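Choosing a Rug for the Living Room - speaker notes, Palacios home evening

(Slide 1, welcome. Wait for the folks at the back to find chairs.)

Good evening, everybody, and thank you so much for coming out. I know January is a hard month to leave a warm house, and I'm tickled that so many of you did. We'll go until 8, and I'd like to keep the last stretch for your questions, so if I start rambling about wool, somebody please wave at me.

I have been helping people pick rugs since my own first apartment in Zovedton, where I bought one so small that it looked like a bath mat somebody had dropped in front of the couch. (Pause here, people usually laugh.) I kept it for years out of pure stubbornness. So if you have a rug at home that you're a little embarrassed by, you're in good company tonight.

(Slide 2, size.)

Let's start with size, which is where most of the trouble comes from. Before you shop, get out the painter's tape and mark the rug on your floor. Leave it there for a couple of days and walk around it, vacuum around it, let the dog lie on it. In a middling sort of living room I like the front legs of the sofa and the chairs to sit on the rug, with the back legs off. In a big room, go ahead and put everything on it. And please open every door that swings over that spot - I have seen a lovely thick rug go straight back to the store over a closet door.

(Slide 3, color. Hand around the sample cards, start on the left side this time.)

Now color. Take your samples home and look at them in the morning and again at night with the lamps on. If your walls are a quiet shade, you have a lot of room to play on the floor, and a strong color in a small amount can go a long way.
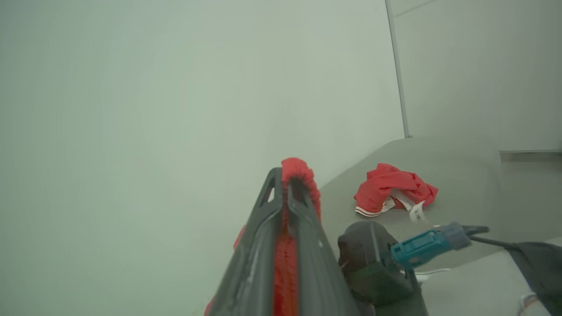
A pale gray-green wall with a little bright red in front of it.

I'm very fond of a soft green or gray-green with red, though I know it makes some people think of the holidays. A rusty or brick red calms that down, and so does a pattern with plenty of cream in it.

(Slide 4, budget. Don't rush this one.)

All right, money. The wool rug from Tuvard that I'm standing next to is 529 dollars, and the hand-knotted one from Ellau on the back wall is 2,000. I would be happy with either! The Tuvard is the one I'd put under a family with small children, and the Ellau is for a room where people take their shoes off. Whichever way you go, save a bit for a decent pad, cut a little smaller than the rug on all 4 sides.

(Slide 5, care.)

Turn the rug end for end twice a year. Blot spills, don't scrub them. New wool sheds for a good while, and I promise it does slow down, so vacuum gently with the brush turned off and be patient with it.

(Questions. If it's quiet, ask who has a rug over carpet and go from there - that one always gets people talking. Remind them to return the sample cards.)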